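Forum Members Tags Search
Workshop > Small Automation > Buying and Budgets
Filed under: arms & grippers, costs

Okell
We've got £532 left for a gripper to move bread rolls onto plates. Do I blow the lot on one?
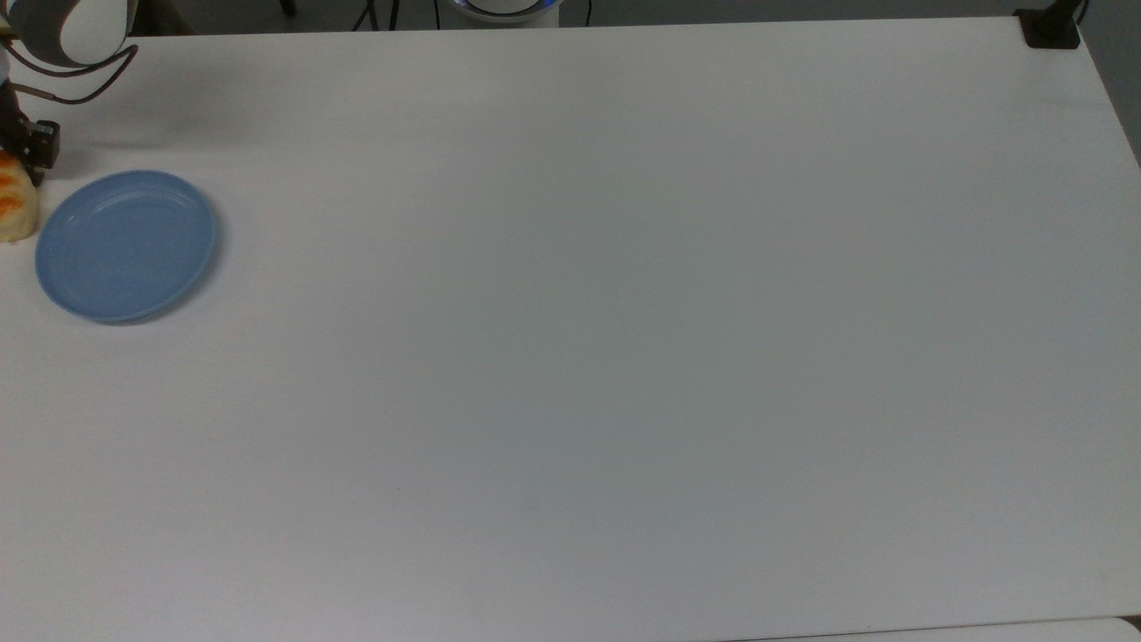 Should I buy spare fingers at the same time?
Get 2 sets, they wear quicker than you'd think.

Salameh
I'd spend some 400 and keep the rest for cables and brackets. Mine needed both by Thursday!

Skevotell
depends on the arm, check the mount first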